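Forty plates and a sore thumb

25th April

I've been promising a proper update on the dish sorting for ages, and Dineo Van Wyk has now asked me twice whether I've given up on it, so I'd better write something down. I haven't given up! I've just had my hands full, quite literally, with a gripper in each of them.

For anyone who missed the last post: I'm collecting examples for a learning system called Wodier. The idea is that a person does the job using a pair of hand-held grippers, the cameras on them record what each hand is up to, and later on a model gets to chew through all of it and (fingers crossed) picks up how to do the same thing with a robot arm. My bit is the first part. I stand at a table and move crockery about, over and over.

The target for this batch is 40 good episodes. An episode starts with the dishes dotted about the table any old how and ends with them stacked or moved to wherever the task card says. Some take me no time at all. Some go on and on while I chase a saucer towards the wall, muttering.

What surprised me most is how much I had to unlearn. With bare fingers you slide a plate to the edge of the table, tip it, get your hand underneath and off you go, all without a thought. With two stiff fingertips you have to come at the rim straight on, one tip inside and one outside, and close gently. If the plate is sitting on top of another one it's fiddlier still, as the outside tip wants to grab both rims at once. I spent most of my first evening picking up two plates when I wanted one.
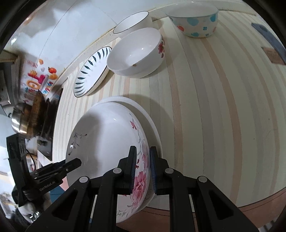
The second hand helps a lot, and I was slow to trust it. My left is hopeless at most things, but it's perfectly able to steady the far side of a plate while the right does the clever stuff. Once I started using both from the beginning of each episode my bin pile shrank nicely. I'd been throwing out far too many where I dithered halfway and changed hands, and a model doesn't need to learn dithering from me.

Bowls are another matter. Plates at least all have much the same sort of rim. Bowls come deep, shallow, thick, thin, sloping and straight, and each one wants a slightly different angle of the wrist. The deep ones are my favourites now, believe it or not. There's plenty of wall to get hold of, and if you go in a bit low it doesn't matter much. The shallow dishes I could happily never see again.

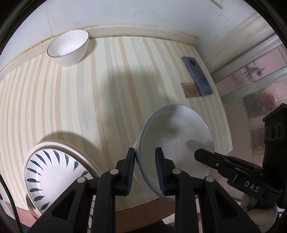

Lining up on the rim of the big bowl, second gripper coming in from the right.

I did ask whether I ought to clear everything else away and use a plain cloth. The answer was a firm no. The notes that came from Coltley say to leave normal household stuff lying about and to keep shifting it between episodes, so that the system doesn't decide a bowl is only a bowl when it's alone on a tidy table. Fine by me, I've never had a tidy table in my life. The stripes stay too.

A few things I'd tell anyone starting on this:

Go slower than feels natural. My early recordings are a blur whenever I got excited.

Pause for a moment before you close the fingers. It makes the episode far easier to label afterwards, and I'm the one doing the labelling.

Stop after 6 in a row and have a cup of tea. The thumb goes first, then the wrist, and then you start bashing things. I've chipped one rim so far and I was sorry about it all evening.

Watch the cables. Mine have a knack of sweeping round behind my elbow.

Labelling is the dull half, and I've got 3 evenings of it ahead of me before anything gets sent off. Wieczorek's guide runs to 48 pages and I've read maybe half, mainly the bits on what counts as a failed grasp. (Does a wobble count? Apparently it depends on the wobble.)

If the plates go well there's talk of cutlery in July, which fills me with dread. Have you ever tried to get a teaspoon off a flat table with two rubbery fingertips? I had a quick go for fun and gave up after the spoon went on the floor. Dineo thinks forks will be worse. We'll see, I suppose. Next job is sorting out the file names, which I've managed to do in two different ways.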